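Chapter 4

What the Machine Leaves Behind

Every automation project begins with a promise about dull work. The machine will take the dull part, the promise goes, and people will be free to do the rest. This chapter asks what "the rest" consists of, who gets it, and whether anyone checked beforehand that it was worth having.

Take the returns depot at Zernelham, run by the household goods firm Cele. In March 2020 it employed 48 people to unpack, sort and shelve whatever customers had sent back. Managers bought a sorting system called Tordale on the strength of a trial that used sealed cartons of two sizes. It did very well with the cartons. Returned goods are seldom so obliging. A soft toy sags, a strap catches on a wire shelf, and a cap takes up whatever shape it was last pushed into.

Sosina Mamo had worked the shelves for years when Tordale arrived. Her job title did not change, but her day did. She used to pick up an item, judge its condition and put it away. Now she waited for the system to refuse something, cleared it by hand, and entered a code to say why. There were four codes. None of them meant "the machine was never going to manage this".

The firm's own report called the first year a success, as it measured items handled per hour and left out the time spent on refusals. When the shift supervisor, Thabiso Nkosi, kept his own tally for a fortnight in June, he found that more than 44 items a shift were going back to a person. The report had put these under "staff activity", where they looked like ordinary work.

It would be easy to conclude that the system was simply bad. Cartons did move faster, and fewer people complained of sore backs. The harder question is why the gain was credited to the machine and the mess to the staff. Keep it in mind as you read the interviews in section 4.2, and be wary of any figure that arrives without a note on who collected it.
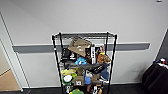 Why did the workers' day change if their job title stayed the same?

Their main task became dealing with what the system refused, and the old title did not cover that.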